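Workshop Tips from the Grolteven Robot Club
Small things that keep our build nights moving

I've been helping out with the Grolteven student robot club for 5 years now, and I keep getting asked what we do about tangled cords, flat batteries and screws that vanish into thin air. So I finally wrote it all down! Most of it works in a garage or a basement too, even if the only robot you own is a vacuum.

Cords
Lay the long cord first, before anybody sets down a laptop. We learned this the hard way when Quang pulled a whole charger off the table with his foot (the charger lived). Keep the power strip out where you can see it and reach the switch. Painter's tape across a cord holds for an evening and peels up clean. Don't use duct tape, which leaves goo that takes forever to scrub off.

Gripper pads
Rubber pads pick up an amazing amount of dust, and then they slip. Wipe them with a damp microfiber cloth and a drop of dish soap, let them air dry, and they grab like new! Skip the furniture polish. Châu tried it once and we chased a plastic cup around the table for half the night.

Markers
Print your square tracking markers on matte paper, and glue them to something stiff. Glossy paper bounces the ceiling lights right back at the camera. A glue stick is fine. White glue makes the paper bubble.

The big table
Put one thing on it to practice with and park the rest on a side table. Soft cases and pouches are great for beginners, they don't roll and they don't break when you drop them (you will drop them).

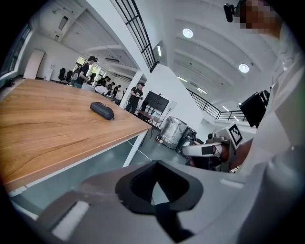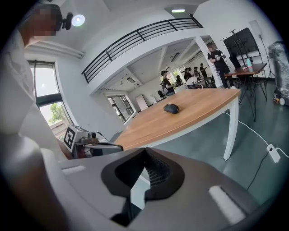
The big wooden table, with people at work farther back.

How long should a practice turn be for new students?
Three minutes each is plenty at first. Hands get tired sooner than you'd think, and a short turn keeps the line moving.

Screws
Muffin tins! One cup for each size, and a strip of masking tape on the rim with the size written on it. Khôi's set came to 29 sizes, so he needed extra tins, but he can find an M3 with his eyes closed.

Sanding
For 3D printed parts, start at 200 grit and finish at 800, wet, with the part held under a trickle of water. Rinse the paper often. I love how smooth the fingers come out.

Batteries
Two shoeboxes, one marked FULL and one marked FLAT. Anything you aren't sure of goes in FLAT. Chalerm puts the chargers on a kitchen timer so we remember to unplug them before we lock up.

Next up is the Winura meet in April, and I still need a good way to pack the arm for the car. Pool noodles, maybe? If you've done it, write and tell me how.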